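Narneck: kitchen handling work package
Progress report to the Strömberg fund
Submitted 07/04/2020 by Maëlle Pelletier, Ganembridge

1. Where we are

The work package set out to gather human-guided examples of small kitchen jobs for two robot arms sharing a table, and to train the Ellano model on them. The gathering is well under way. The training has started, in the sense that a learner may be said to have started driving when the car has been got out of the garage.

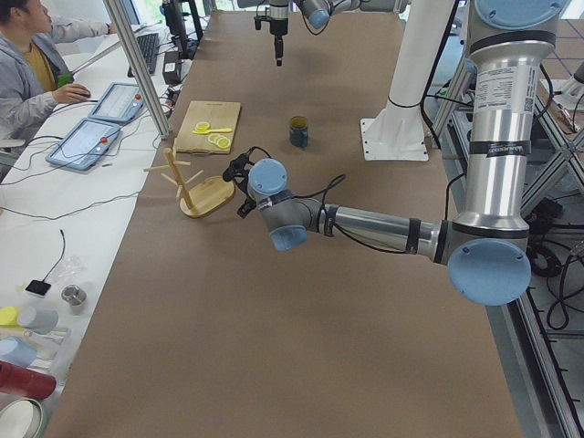
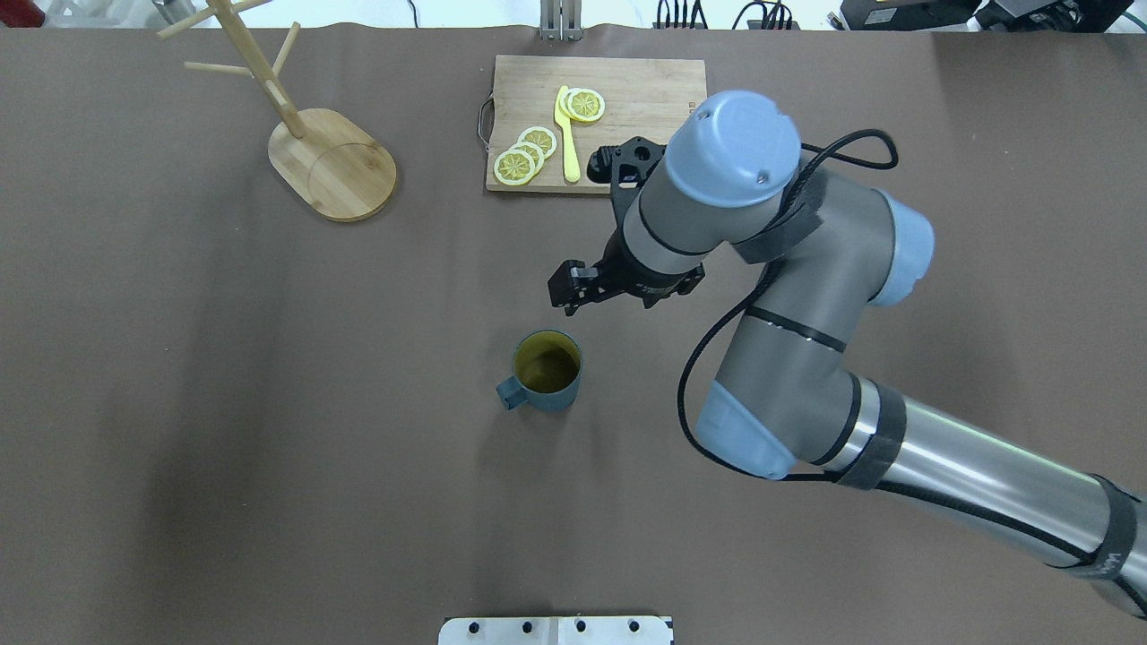 The kitchen station at Ganembridge, with the mug, the mug tree and the lemon slices on the board.

The station is finished apart from the things that are never finished, chiefly cabling. We have settled on two tasks for this period, which we call "mug to tree" and "lemon to mug". The names were meant to be temporary. They are now in the file structure and will outlive us all.

2. What was promised and what was delivered

The plan agreed in November asked for 100 accepted examples of each task by the end of this reporting period.

Mug to tree: 118 accepted. Ahead of plan.

Lemon to mug: nearly 100 accepted. Behind plan by a small and irritating margin.

An accepted example is one full run from a fresh layout to a finished job, with all camera streams present and the arm positions recorded throughout, which a second person has then watched and agreed with. We were asked at the last review whether the second person was necessary. I argued at the time that probably not, and would like to withdraw that. The second viewing has thrown out runs that the operator was quite sure about, mostly runs where the slice came to rest on the rim of the mug and the operator, who had been at it since breakfast, felt that this was in the spirit of the thing.

Rejected runs are kept. They are stored apart from the others with a short reason attached, and section 4 explains what we would like to do with them.

3. How the examples are gathered

Each run begins with somebody laying out the table. We started with a printed sheet of positions, and followed it faithfully for the first few sessions. The model then learned the sheet. It would go with great confidence to wherever the mug had most often stood, and close the gripper on whatever was there, usually air.

Layouts are now varied on purpose. The mug is turned so that the handle faces a different way each time, the tree goes in front of the board or beside it, and the slices are put down singly, in overlapping stacks, or in some mixture. We also vary the clutter. A yellow plastic utensil of one sort or another is usually left on the board with the lemon, where it plays no part in either task. It is yellow for the same reason the lemon is, namely to be a nuisance. Early versions of the model took a keen interest in the cutlery, and the more recent ones have mostly got over it.

The varying is harder than it sounds. People asked to put a mug down "anywhere" put it down somewhere near the middle, with the handle towards themselves. We tried asking operators to be more random and they became random in the same few places. The layout is now drawn by a script just before each run, which shows a rough sketch of the table and waits for somebody to agree that it has been set up that way. The operators dislike the script, and the spread of positions is far better.

The brown covering on the table is there to give a plain, dull background that doesn't shine under the lights. It does that well. It also creases, and a crease under the foot of the mug tree will tip the tree just enough to spoil a placement. We now replace the covering when it creases and no longer try to smooth it out with a forearm, a method which had its supporters.

Once the layout is agreed, the operator guides the arms through the job. New operators are slow and careful and produce beautiful runs that last far too long. After a week or so they speed up, cut corners and produce runs that look more like a person doing the washing up. Ellano seems to learn more from the second sort. We haven't tested this properly and I mention it only so that it is written down somewhere.

4. What has gone well

Mug to tree is in decent shape. The hard part was always going to be the last few centimetres, where the handle has to pass over the end of a peg that the gripper is itself hiding from the camera. Having a view from a second place helped a great deal. With one view only, the model brought the mug to the tree at a good pace and then hovered beside it like a guest who can't find the coat hooks. With both, it commits. It does not always commit to the right peg, but it does get on with things.

The shared table has also behaved better than we feared. Our original risk list gave a good deal of space to the arms striking each other. The speed limits and the keep-out zone between them have done their job and we have nothing to report under that heading, and I am pleased to leave it blank.

The rejected runs may turn out to be worth something. Many of them are good until near the end, and a fair number show the operator making a mistake and then putting it right. A model trained only on tidy runs has no notion of what to do after a fumble. We would like to mark up the recoveries and add them to the training set as a separate group, so that we can take them out again if the idea is a bad one. This is a change to the plan and I would be grateful for the fund's agreement.

5. What has gone less well

Lemon. A slice is thin, it lies flat, and when it lies on another slice the pair of them look to a camera very much like one rather untidy slice. The gripper has two fingers and was chosen with the mug in mind. For the mug it is excellent. For picking one flat round thing off a stack of flat round things it is a poor substitute for a thumbnail.

The operators have found their own ways round this. One slides the top slice to the edge of the board and takes it from there. Another pinches across the middle and hopes. Both methods work often enough to pass, so both are in the data, and the model has come up with a compromise in which it slides the slice halfway to the edge, stops, and pinches the board. We have since agreed on the sliding method for all new runs. The earlier pinching runs are labelled, and we will train with and without them before deciding whether to keep them.

This is the main reason lemon to mug is short of its number. We stopped recording for several days while we argued about it, and I think the stop was right even though it costs us the tick in the box.

Labels were the other trouble. For a period the files from both tasks were being saved with the name of whichever task had been run last in the previous session. It was found when Ellano, asked for lemon, tried with some skill to hang one up. All affected files have been checked by eye and renamed. The task name is now chosen at the start of every session and can't be left blank.

Cables continue to be cables. A loose loop along one forearm has a habit of drifting into view and casting a shadow. It has been strapped down and has worked free more than once. We have stopped treating it as a fault and written a check of the strapping into the start-of-day list.

6. Training results so far

These are early and should be read kindly. On mug to tree, with layouts drawn by the same script used for recording, the model finishes the job more often than it fails. On layouts laid out by a visitor who was told nothing, it does noticeably worse, and most of its failures come when the handle points away from the arm. We had fewer examples of that than we thought. The script has been altered to draw them more often.

On lemon to mug the model finds the board reliably, finds a slice most of the time, and gets it into the mug on occasions that we still remember individually. I would rather not put a rate on it until the sliding runs have been trained on their own.

7. Money and people

Spending is within the agreed budget. The one item above its estimate is storage, since we are keeping the rejected runs and full camera streams take up a great deal of room. This has been met from the travel line, which for reasons the fund will appreciate is not under much pressure this spring.

Ganembridge is closed to all but essential staff at the moment, so no new recording is taking place. The checking, marking up and training can all be done from home, and are being done from home, with the usual domestic additions to the sound on our calls. If the building stays shut for long, the remaining lemon runs will move into the next period. Nothing else in the plan depends on them before then.

8. Next period

Finish the lemon to mug set, sliding method only, as soon as we are let back in.

Mark up the recoveries in the rejected runs, subject to the fund's agreement.

Compare training with and without the pinching runs.

Try softer finger pads on one arm. The pads are on order.

Record a small trial set in which both tasks are done one after the other on the same layout. The order will be lemon first, as it is difficult to put a slice into a mug that is already hanging on a tree.

Two decisions are needed from the fund: the use of rejected runs described in section 4, and whether the shortfall on lemon to mug may be carried forward without a formal change request. I can supply the form if it is wanted. The session logs and the list of rejection reasons are available on request from me at Ganembridge.

Maëlle Pelletier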